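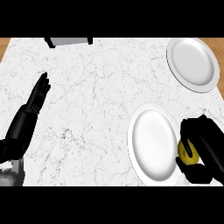 2 min read

Is a change of use to flats worth it if the architect wants to keep the old hoist shaft?

Posted by Raed Saab

We've got an offer in on the upper floors of a former seed warehouse in Fluvthorpe, the long brick one behind Whiteley Yard. The plan is four flats upstairs and whatever is trading on the ground floor stays put. Our architect is very keen on leaving the old goods hoist shaft open through all the floors with a rooflight on top. She calls it the heart of the scheme. I call it a hole that takes 30 square metres out of what I can sell or let, and that's 30 out of 465 in total.

She says the planners will "respond well" to it. Has anyone been through this and can say if that means anything? The building isn't listed but it is in the conservation area. I also don't follow how an open shaft gets past the fire rules when every other wall on the drawings seems to be marked 60 minutes. Pre-app meeting is on Monday and I'd like to walk in with a view of my own.

We use cookies to remember your login and measure visits. Accept / Manage settings

3 answers

Svend Steinarsdóttir

"Respond well" means nothing until it's written down. Ask for the pre-app advice in a letter and ask the officer straight out whether keeping the shaft is something they would require, something they would like, or something they have no opinion on. I did a smaller job a few streets from you and was told for months that the council loved our retained beams. When the report came, the beams got half a sentence and the bin store got two pages.

On fire, you are right to be suspicious. An open shaft joining several storeys of flats is a route for smoke, and someone has to show how that is dealt with. It may mean fire-rated glazing round the whole thing, smoke vents at the top, perhaps sprinklers as well. All possible, none of it cheap. Has your architect priced any of that? If the answer is "the fire engineer will pick it up later", you don't have a costed scheme, you have a nice section drawing.

Get building control or an independent fire engineer to look at it before you submit. Changing the layout after permission can mean another application and the clock starts again.

Gheorghița Coman

Keep it!! We looked round the Linel building when it was done up and the light coming down the middle was lovely. You'd regret filling it in. Developers always want every last inch.

Serena Caruso

I'd be slower than Gheorghița to say keep it, but don't assume you get the whole 30 back by flooring it over. You still need a stair, somewhere for the risers to go and probably a lobby on each level. Have a look at where the stair is on the drawings now. On ours the stair went into the old shaft, which kept the brickwork and the pulley beam at the top, and the flats got the space where the stair would have been. The planners were happy enough and so was building control, though we did argue over the door closers.

Also check what's under it. Ours had a pit full of rubble that no survey had mentioned and the contractor (Fernia, since you'll ask) treated it as an extra. And find out who owns the bottom of the shaft if the ground floor is on a separate lease. Your solicitor should be able to tell you that before Monday if you ring early.

Comment from Raed Saab: Thanks both. Stair in the shaft hadn't come up at all, which makes me wonder what else hasn't. The ground floor is on its own lease, so I've emailed the solicitor. No fire engineer appointed yet as far as I can tell from the fee proposal.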